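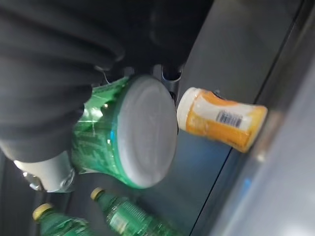
# 売り場づくり演習 班レポート（プリルホルム班）

2021年12月1日（水）
書いた人：ソン・ユートン
班のメンバー：リー・ハイイェン、ノーマンド・グエン、ソン・ユートン

うちの班のテーマは「筒型のお菓子をどう並べたら手に取りたくなるか」です。最初は飲み物でやるつもりだったんですが、7月の中間発表で中村エゼキエル先生に「重いし地味だよ」と言われて、あっさりお菓子に変えました。結果、めちゃくちゃ楽しかったです！

## 棚のこと

実習室のグレーの棚を使いました。棚板の幅は956mm。前のふちに値札用の白いレールがついていて、これがあるだけで急にお店っぽくなるんですよね。値札はまだ作っていません（ハイイェンがフォントで悩み中）。

筒は立てるか寝かせるかで意見が割れました。私は立てる派、ノーマンドは寝かせる派です。寝かせると絵柄が大きく見えるのは確かなんですが、斜めになりやすくて、隣の箱とのすきまも中途半端になる。並べるたびに「これ、わざと？」と聞かれそうな感じがして、私はどうも落ち着きません。

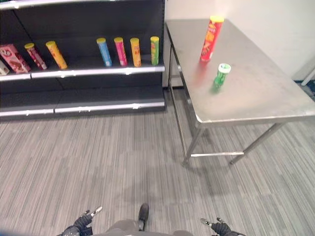
写真1　寝かせた2本と、立てた4本。右のテーブルに赤い筒と緑の容器。

立てたほうの色順は、左から水色、ピンク、オレンジ、緑です。ふたが全部黄色なので、遠くから見ると黄色い丸がぽんぽんと続いて、これがかわいい！　ハイイェンは「オレンジを端にしたほうが目立つ」と言っていて、次の回ではその順番も試す予定です。

下の段は空けたままにしてあります。ここに何を置くかは最後まで決まりませんでした。しゃがまないと見えない高さなので、大袋を入れる案と、思い切って何も置かない案が残っています。私はちょっと大袋に傾いてます。

## テーブルのこと

棚の横のステンレスのテーブルは「おすすめ台」ということにしました。赤い筒と、それより背の低い、白いふたの緑の容器の2つだけ。もっと積みたいと言ったら、ノーマンドに「おすすめが多すぎる店は信用できない」と返されました。うーん、一理ある。

天板に赤や緑がぼんやり映るのも気に入っています。布を敷く案もあって、材料費の残りが583円だったので買えなくはなかったのですが、映り込みが消えるのがもったいなくてやめました。

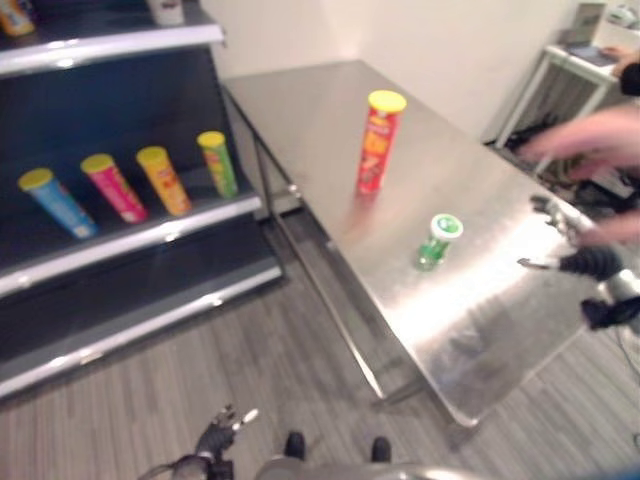
写真2　4本の列とおすすめ台。背の高い赤が奥、緑が手前。

背の高いものを奥、低いものを手前、というのは教科書どおりです。ただ、テーブルと棚を別々に考えていたせいで、立てた4本の列に赤がないことに後から気づきました。色のつながりを考えるなら、棚にも赤を立てるべきだったかも。

## 次にやること

- 値札をつける（フォントはハイイェンに任せる！）
- オレンジを端に移した並びを試す
- 寝かせ組も全部立てた場合と比べる
- 下の段をどうするか決める
- 他の班の5人に見てもらって、最初に目が行った商品を聞く

アンケート用紙は私が作って、来週の授業までに班の共有フォルダに入れておきます。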